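Bin Picking Project Team – Meeting Minutes

November 20, 2025
Kandholm Robotics Club, lab side room
Minutes: Oana Preda
Chair: Tarek Bennani
Apologies: Ines, Wout (exam)
Present: everyone else on the team list, plus two of the first years from the intro group, sitting in

1. Last minutes

Accepted. One fix – item on the air line said "done", should have said "ordered". Tarek to change it on the shared drive.

Actions still open from last time: the spare collar screws (Oana), the sign-up page for lab slots (Malik), writing up the gripper test (Jonas, half done, he says the table is there but no text). Rest closed.

2. Where the project is

Tarek gave the short version for the first years. Task is single arm, one bin, mixed objects, pick one out and set it down on the place area without dropping it or dragging the others out with it. Entry is for the Alport student round in May. Rules came out in full this month, link is pinned in the channel. Please read them, it was clear tonight that most of us had read page one.

Main points from the rules as discussed:
Objects are not known ahead. We get a practice list but the real set is different.
Each run is 30 minutes including setup of the camera.
Team may touch the bin between runs but not during. If somebody reaches in, run is over.
Pendant has to be in somebody's hand the entire run. Tarek asked that we start doing this now in practice as well, so it's habit.
Short report due with the entry, max 19 pages, appendix counts. Jonas groaned.

Question from one of the first years, do we get points for speed. Answer: only as a tie break. So slow and clean beats fast for us.

3. Arm and gripper

Long item, we spent most of the meeting here.

Jonas and Malik ran the current grasp code in the metal bin. Flat objects out in the open are fine. Trouble is anything near a wall. The planner picks a good grasp, then the wrist can't get to it with the bin side in the way, and it either gives up or goes for something worse. Malik thinks we should throw out grasps too close to the walls before scoring them. Jonas thinks that leaves objects in the corners forever. Both have a point. Agreed to try Malik's filter first, with a second pass that lets the wall grasps back in if there is nothing else left.

Discussion on approach angle. At present we come down nearly straight every time. Oana asked why not let it tilt more, the arm has the range. Reason was the old cable routing from last season, which nobody has looked at since. See item 4.

Chunky objects with a knob or handle on them – the finger tends to end up against the body and the knob gets ignored. Might be fine. Might be that the knob would be the better grip. Jonas to make a set of tests for just this, same object, different poses, and note which part was gripped. Not more than one afternoon on it please.
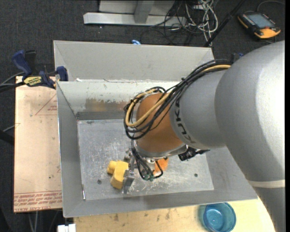

KUKA arm in the bin, gripper at the yellow object. Orange one still on the bin floor.

Finger force: leave as is until the tests are in. Tarek does not want two things changed at once, we did that in the fall and lost a week working out which one had broken it.

Speed: stays at the reduced setting. No exceptions when there is only one person in the lab. (There should not be only one person in the lab. See item 7.)

4. Cables

Bundle along the arm needs another look. It's tied but the loop at the wrist is big, and when the wrist turns far it could catch on the bin rim. Also the thin ones below the wrist hang down into the camera view in some poses, and the segmentation then thinks there's a long black object in the bin. Malik showed a mask of this on his laptop, got a laugh.

Options talked about:
Shorter ties, closer together, tighter loop. Cheap, can be done in one evening. Risk is pulling on the connectors at full turn.
Sleeve over the whole thing. Neater, stiffer, costs money.
Mask the cables out in software from the known arm pose. Malik likes this one. Does not fix the catching.

Decision: do the ties now, check full wrist travel by hand at slow speed with the pendant, then see if masking is still needed. Sleeve only if the ties fail. Oana and Jonas to do the ties together. Take photos before and after so we can go back.

Tangle of cables on the carpet behind the bin was raised again. Trip risk, and it's our own fault. Everyone who plugs something in labels it. Tarek will bring the label printer.

5. Table and bin setup

Clamps hold the bin OK. Agreed the bin position must be marked so it can be taken off and put back in the same spot, right now every time it moves we redo the calibration. Tape on the table for now, a proper stop later.

Acrylic sheet: protective paper stays on until we know what we're cutting out of it. Somebody asked in the channel if it could be peeled. No.

Bin floor is scratched and shiny and the depth camera doesn't like it. Holes show up in the depth image where there are only reflections. Suggestions were matte spray, a thin mat, or moving the light. Rules say the competition bin may be bare metal too, so if we fix ours with a mat we are only hiding it from ourselves. Move the light first. Malik to try three positions and post the depth images side by side.

Drinks and cups off the robot table while the arm is powered. Goes for everyone.

6. Software

Barua (our planner branch) merged into main last week, mostly smooth. Two tests are switched off that should not be, Malik knows which. To be turned on again before anything else gets merged.

Pitus, the logging tool, now saves every grasp try with the depth image, the pose and whether the object was held at the end of the lift. Goal is 1000 logged tries before we retrain. Jonas thinks that's low, Tarek says it's what we can get with the lab slots we have. Leave the goal, look again after the break.

Please fill in the notes field. "bad" is not a note. Write slipped, missed, hit wall, picked up 2 objects, whatever happened.

Longer discussion on whether dropping an object on the way to the place area counts as a failed grasp in the log. Until now people did it differently. From now on: grasp = ok if held at the top of the lift, and the drop goes in a seperate column. Old entries to be left alone, too much work to go through them.

7. Lab rules and slots

Reminder, always two people when the arm is on. One of them has done the safety intro. The first years can come to any slot as the second person once they've had the short walk-through, Tarek will do that before their first slot.

Pendant goes back on its hook when you're done and not on the floor. It's the most expensive thing any of us will step on this year.

Sign-up page still missing so for now slots are in the channel, first come. Malik promises the page by next meeting. Minuted at the request of Oana.

8. Money

Short. Kandholm grant covers travel for the May round but not parts. Parts budget is enough for ties, labels, and one set of spare finger pads. Sleeve would need asking. Oana to get a price anyway so we have it if needed.

9. AOB

Open evening: the school wants a demo. Tarek in favor if it's the simple version, objects spread out, no corners. Jonas wants it after the cable work. Agreed, after the cable work.

Team shirts. No decision. Again.

First years asked if there is something small they can own. Yes – object library. Measure, weigh and photograph everything in the practice box, one row per object in the sheet. Jonas to show them how.

Actions

Tarek – correct last minutes, label printer, walk-through for the first years, reply to the school about the demo
Oana – collar screws, cable ties (with Jonas), price for sleeve
Jonas – knob test set, finish gripper write up, cable ties (with Oana), get first years started on the object library
Malik – wall filter with second pass, light positions, turn the two tests back on, sign-up page
All – read the rules, notes field, lable your cables

Next meeting in two weeks, same room, same time. Meeting closed a bit late, the arm was powered down and Tarek locked up.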